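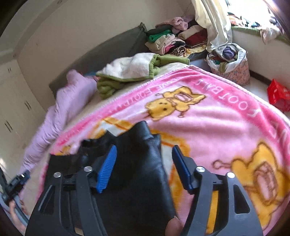

Black leather-look jacket on the pink blanket.

Folding and storing a leather jacket: your questions

Last updated 8 Nov 2024

Can you fold a leather jacket at all?
Yes. The shops that sell padded hangers will tell you it's a crime, and I've never seen them back that up. A fold left in place for months under a pile of jeans will leave a line. A loose fold for a trip or a few weeks in a drawer is a different matter.

Do I need a special folding surface?
No. Vomberg sells a "garment board" for this and I can't see what it does that a bed doesn't. A plush blanket is fine. Take off anything with a zipper or a buckle first, and check the blanket for crumbs.

Face up or face down?
Most guides say face down, buttons closed. I start face up so I can see what the collar and the cuffs are doing. Spread the sleeves wide, flatten the collar points, smooth the body from the neck to the hem with your palm. Then button it, turn it over and bring the sleeves in across the back.

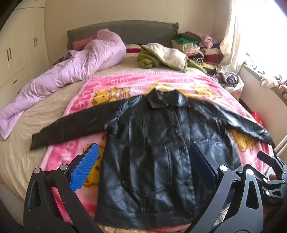 Kaewkla wrote in to say that buttoning is a waste of time, and that every jacket in the house gets folded open with no harm done. Could be. My open ones slide around and the placket ends up creased right beside the buttons, so I'll keep buttoning. Try both on a jacket you don't love.

Where should the fold go?
Once, across the middle. If there's a seam close to where you want the fold, use it. Folding in thirds looks neat on a shelf and gives you two lines to worry about in place of one.

What about tissue paper?
A sheet inside the fold, plain white. Colored tissue can rub off. The Gurnell pack of 12 is just tissue paper with a nicer label.

Does the "121-day crease guard" spray from Cendex work?
I don't know what happens on day 121 and the can doesn't say. I wouldn't put it on a jacket I planned to wear.

How do I get a crease out?
Hang it on a wide hanger in the bathroom, well away from the water, for around 10 minutes while the shower runs. Smooth it by hand and leave it overnight. Don't iron it. Yes, I've read the post about ironing through a towel.

Is faux leather the same?
Mostly, but it cracks where real leather would only wrinkle, so keep the fold loose. If you can't tell which one you have, read the label inside and treat it as faux until you find out.

Can I use a vacuum bag?
No. I tried it one February and the collar still hasn't forgiven me.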